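Home | Recipes | Bread Notes | About

Oat Sandwich Loaf, Third Revision

Last updated: June

The second version of this loaf had a gummy line along the bottom crust. I blamed the oats, then the oven. The cause was water. Rolled oats keep absorbing for a good while after mixing, and I was adding more before they had finished.

The soak is now a separate step: oats, boiling water, salt, lid on, 17 minutes. The flour goes in after that — bread flour from the Wilis mill, though any strong flour should work.
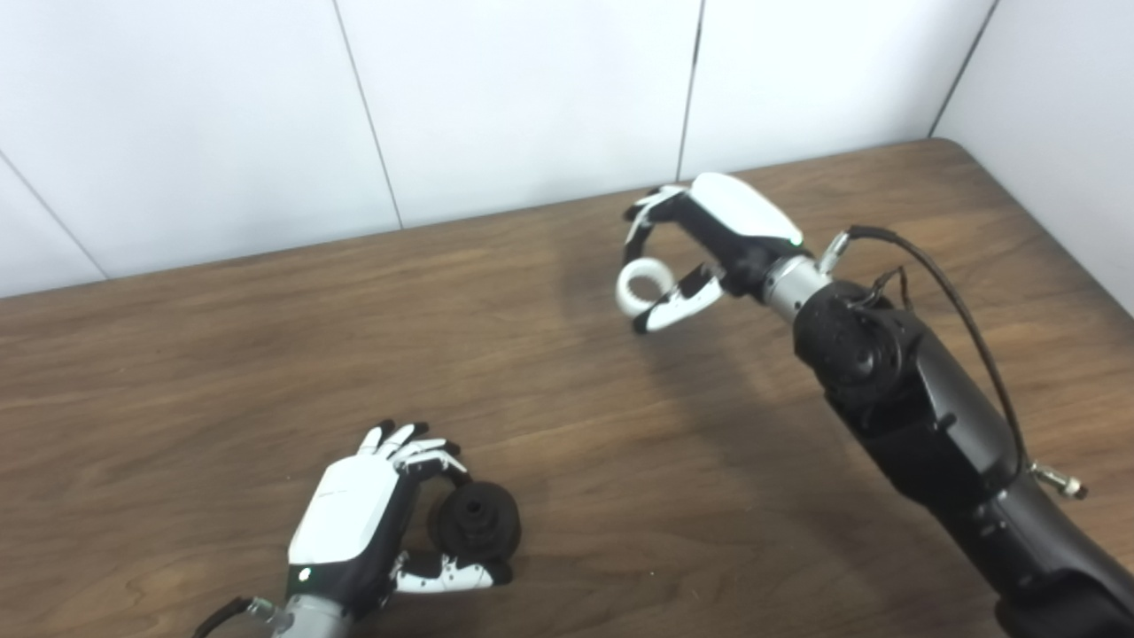 Kneading takes 10 minutes by hand. The dough is tacky at first and extra flour makes the crumb dry, so I leave the surface bare. A medium brown wooden tabletop like this one is fine for it. Work across the grain when scraping up and less dough stays behind.

Proof until the dome clears the rim of the pan. Final dough weight was 1105 grams, which fills my long pan. For a shorter one, hold back a piece and bake it as a roll.

Next test is the same formula with barley flakes.

Filed under: Bread, Vegan Baking, Oats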